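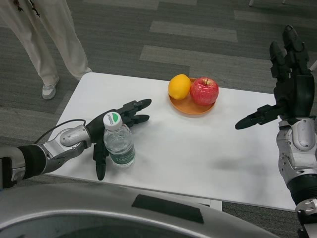
Week 4: Writing prices on a menu

Last week we priced the lunch menu at Clendau and lost money on the soup. Today we look at the other half of the job, the piece of paper the customer reads. Bring your Clendau worksheet to Thursday's section, even if it embarrasses you.

Reference price

People have a poor idea of what food ought to cost. Ask a class what a fair price is for a bowl of lentils and you get a shrug, then a number borrowed from the last place they ate. That borrowed number is the reference price. A menu supplies one whether the owner meant it to or not, usually by way of the first thing in the top right corner. 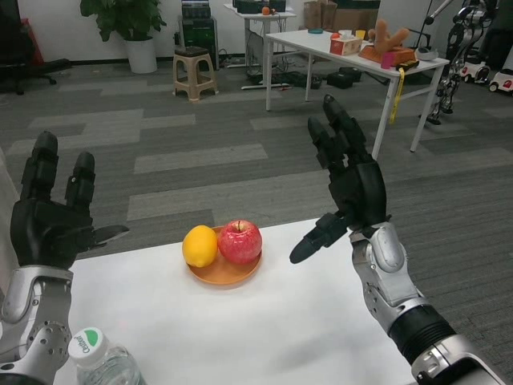
Bundles are where owners get hopeful. The Justell cafe sold a sandwich, a drink and a piece of fruit as a set, and the set cost more than the three bought singly. It took the regulars a week to notice and the owner a month. Fruit makes a handy test case, as everybody has bought some and thinks they know the price. Picture the tabletop with its fruit and ask what you would pay for it at a train station, then at a farm stand. Your two answers will be far apart, and neither has much to do with what a grower gets. For the homework, use the station price.

Anchors and decoys

Blackburn, the steakhouse in your reading, put a 300-dollar platter on its menu. It sold very few. The next item down sold well and had never done so before. The platter was there to be looked at, like the good towels. Note that the kitchen still has to be able to make it, which came as a surprise to the kitchen on at least one Saturday.

Odd endings

The catering quote from Vatent came in at 498 dollars. A rival quoted 500 and lost. Before you write "people are irrational" in the margin, check what each quote included. Vatent left out the chairs. 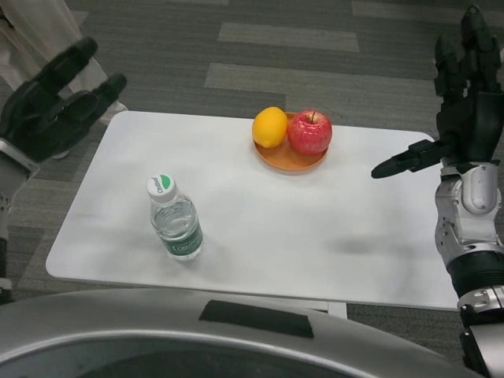
A note from last year's section argued that none of this works on anyone who has waited tables. Former servers, it said, read a menu from the bottom up, skip the boxed items and order whatever the kitchen is proud of. It may well be right. Former servers are also a small share of most dining rooms, and they tip too well to be treated as a problem.

For section

Rewrite the Clendau menu on one side of one sheet. Change the layout and the wording, and leave the food alone. Mark your anchor in pencil. Sheets with more than one anchor will be returned.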